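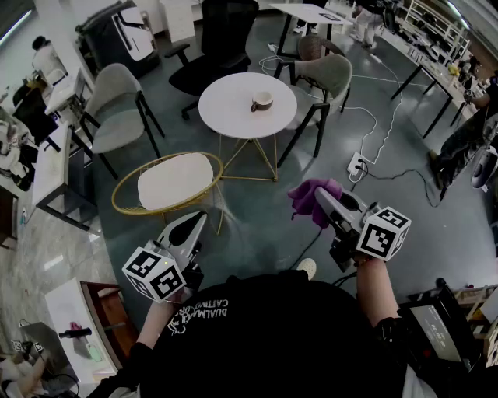 I've been meaning to write about the round table for a while. It is the smallest piece of furniture in our room at Alcombe and it needs more cleaning than everything else put together.

The table came from a secondhand shop, tagged as a Granström. I haven't been able to find a maker's mark, so I'm going by the tag. It has a round white top and thin legs, and one person can move it without help. We wanted something you could set a cup on while you sat and talked, away from the long workbench. The bench collects tools faster than we can put them away, and after a few spilled drinks we agreed that cups would stay off it.

That rule moved all the coffee in the room to one small white surface. White shows everything. A dark ring shows, which you would expect, but so does the gray smudge from a sleeve, and so do fingerprints along the rim where people grab the table to slide it closer. When I started paying attention I was surprised how much of the dirt was on the edge and how little was in the middle.

For the first few months I cleaned it with paper towels and whatever spray was under the sink. It looked fine head-on. Then the late afternoon light would come in low and I could see arcs across the whole top. I tried a product called Ceteo, which smelled strongly of oranges and left a film. The film held dust. I gave the rest of the bottle away.

What I use now is a purple cloth and plain water, with a drop of dish soap once in a while. The cloth came out of a Trarkum multipack. I picked purple as the table color and we have kept to it. A cloth that has been near the bench has grit in it, and grit scratches, so the others stay over there. I wash the purple ones on their own, without fabric softener, and hang them on the rack.

This is how I do the table:

1. Move the cup. If there is more than one, take the extras to the sink.
2. Wet the cloth and wring it out hard. It should feel barely damp.
3. Wipe the rim first, all the way around, and then the underside of the rim with your fingertips behind the cloth.
4. Turn the cloth to a clean side and do the top, from the far edge toward yourself, in straight overlapping passes.
5. Leave a wet patch on any coffee ring and come back to it after two minutes.
6. Dry with a second cloth.

I used to go in circles on a round table. It seems like the natural thing. But circles kept pushing crumbs out to the edge and over, onto the chairs. With straight passes the crumbs end up in front of you and you can fold the cloth around them. Pinch it closed over the crumbs, carry it to the trash, and shake it out there.

The chairs are a separate problem. They don't match, they drift, and by the end of a day they are pointing every which way. I don't line them up during working hours. In the evening I push them in, wipe the seats that need it, and check under the table for whatever has rolled there. Usually it's a pen cap or a screw.

Then there's the cup question. We own a lot of big mugs and I have come around to small cups for this table. A big mug gets filled, goes cold, and sits. A small cup gets finished and either refilled or carried away. They also take up less of the top, which matters when a notebook and two elbows are already on it. The one drawback is that a small cup gets set down near the edge, where the hand naturally stops, and from there it is easy to knock off. I move it in when I pass by. I've asked other people to do the same – some do.

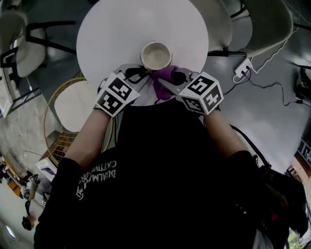

Elsa Lunde wrote in after I first brought up the coffee rings, and she thinks I should stop wiping and start using coasters. Her argument is that a ring only forms when the bottom of the cup is wet, and a coaster takes care of that for every cup, every time, with no cloth involved. She has cork ones at home and washes them about never.

I did try coasters. We had a stack of felt ones for most of the winter. People put the cup down next to the coaster, or picked up the coaster with the cup and dropped it. They also picked up lint and got sticky underneath, so I was cleaning the table and the coasters both. I'll grant that cork might do better than felt. Elsa has offered to send me a couple and I said yes, so there may be a follow-up.

Birger Dahlgren asked a more practical question, which was whether the finish will hold up to being wiped this often. I don't know. So far it looks the same to me as it did in May, apart from one dull spot that I think was there when we bought it. I do stay away from anything abrasive. Baking soda paste gets recommended a lot for coffee stains and it did lift an old ring off my kitchen counter at home, but it took some of the shine along with it. I wouldn't do that to a table I look at every day.

Next on my list are the table's feet. One of them has lost its pad and ticks against the floor whenever somebody leans. I have a sheet of felt left over from the coasters and will cut a circle out of that.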